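4.3 Setting up the wrist camera for Urnix Grasp

Do this section after the hand-eye calibration in 4.2. The planner must be stopped. Leave the arm in position hold.

1. Open the Perception tab and select the wrist stream. Check that the frame counter is running.

2. Set exposure to Manual. Start at 10 ms and reduce it until the target keeps its edges. Bright tabletops may stay washed out; this is acceptable as long as the work surface does not.

3. Click Draw Mask and trace the outline of the gripper fingers. Include a small margin. Save the mask under the name of the tool, for instance Drelham_2F.

4. Open and close the fingers fully. If either finger leaves the mask at any point, go back to step 3.

Note: the mask is stored per tool and per resolution. Changing the resolution deletes it without a prompt.

5. Place a can on the work surface and jog the arm until the can sits near one corner of the view. Partial views are the hard case for the detector, and the threshold should be set on them. 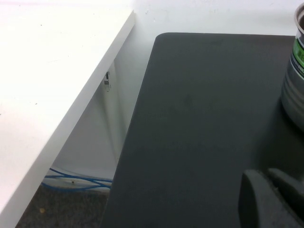 Seija Toivonen reports that on dark surfaces she leaves the threshold at the default and lowers the mask feather to 4 pixels instead, as a dark finger and a dark mat otherwise merge into one region and the planner backs away from it. Either method is supported. Do not combine them.

6. Set Detection threshold to 51. Raise it if labels or shadows produce second detections; lower it if the can is lost near the border.

7. Under Regions, restrict the search to the work surface. Anything outside – cables, floor, neighbouring furniture – is then ignored by the detector but is still passed to the collision map.

Caution: the region does not limit arm motion. Workspace limits are set in 5.1.

8. Click Test. The log should show 33 consecutive frames with one target and no mask warnings. Error E10 means that the mask belongs to another tool.

9. Save the profile and restart the planner. Profiles saved before the August release must be converted with the Dimthorpe import tool – see Appendix C.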